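Robotics Lab, Unit 4 handout: pick and place
V. Arsenault, Monday section

Task = cube into basket. Sounds easy. Read the Prendergast notes first if you missed lecture, esp. the bit on grip width.

1. Grasp
Come in square to the faces, close slow, stop when both fingers touch. Dont squeeze harder "to be safe". Check the wrist view before you lift.

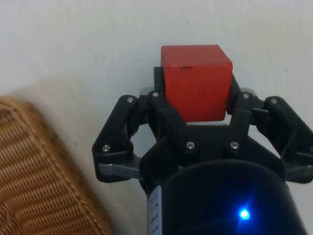 2. Start layout
Arm up and clear, fingers off the cloth. Cube on the left, basket on the right, nothing in between. Save the start pose under your team name (Sollari, Remik etc), NOT "test". Smooth the cloth if you can, creases mess with the height reading. Log every try, also the misses. 54 tries per team, logs in by Friday.
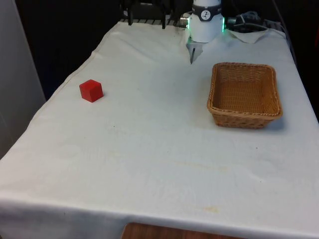
Fig. 2. Start layout, cube and empty basket.

Late logs lose 4 points. Questions to Vernon, room 268, befor class pls.

Search this site Go
Contact | © Alilance Robotics Course | Back to top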